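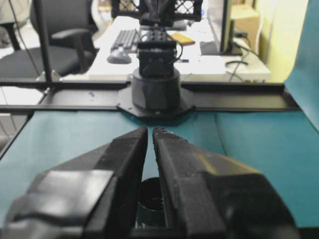
About Kokico

Kokico tests and sorts small tableware for catering suppliers. We check cups, lids, caps and small containers for fit: whether one sits properly on another, whether a rim holds its shape, and whether a stack comes apart when it should. The company was set up by Gediminas Mägi, who had previously written packing specifications for Rahman, and it works from one floor of the Marnham building in Gresness.

What we do

Customers send samples with a drawing or a short written specification. Each batch is logged, given a number and stored in its original carton until a bench is free. We have 2,926 batches on record. A standard fit test covers 500 pieces. An extended test covers 1,008, taken in equal parts from the top, middle and bottom of the delivery.

We do not design or sell tableware, and we do not take commission from manufacturers.

Benches and surfaces

Work is done on teal surfaces. Both white and black items have to be found quickly against the same background, and teal was the color that gave the fewest missed pieces in our July comparison. Gray was second. Covers are replaced when the color has faded enough to affect the lighting settings.

Desks for records stand close to the benches, so that results are typed in at the time of the test and paper forms are kept only for customers who require a signature.

Nesting and stacking

Most of our inquiries concern nesting. A light cup placed on or in a darker holder is a common pairing, and the points of interest are the seating depth, the angle of the rim and the force needed to separate the two. Tilt is recorded in degrees from level. Smaller loose items are kept on the same bench for placement checks, where the requirement is that they can be picked out without disturbing the cup.

Reports

A report is issued within 7 working days of the test. It lists the batch number, the method, the readings and any rejected pieces. Rejected pieces are returned with the batch in a separate bag.

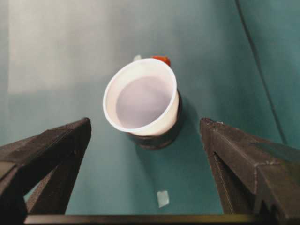
Can we send used cups for testing?

Used cups are accepted if they have been washed and dried before packing. Please mark the carton "used" and list the number of wash cycles if you have it. Results are reported separately from those for new stock.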